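Balmont Artificial Fruit Assortment

Realistic display fruit for kitchens, store shelves, staging and classrooms. The pieces are sold by Renlow in mixed packs and keep their shape without refrigeration.
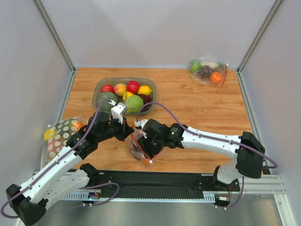

Apples, a peach and a lemon, shown in a translucent gray tray.

Details
Finish: painted, with a sealed top coat
Pack weight: 900 g
Minimum trade order: 5 packs
Colors vary slightly between batches — order for one display at one time if an exact match matters.

Care
Wipe with a soft damp cloth. Do not use bleach or glass cleaner. Long periods in direct sun will fade the reds first. Store below shelf height in the original carton, with tissue between pieces.
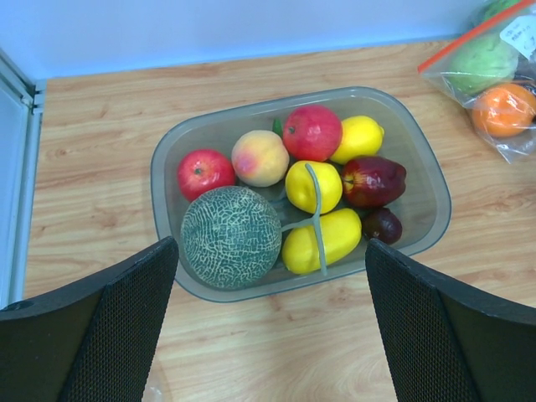
Shipping and returns
Orders ship from the Tefera warehouse. Unopened packs can be returned within 5 weeks. Orders over 500 packs are quoted separately — use the trade form.

Also in this range
Amis bread and pastry set
Amis vegetable assortment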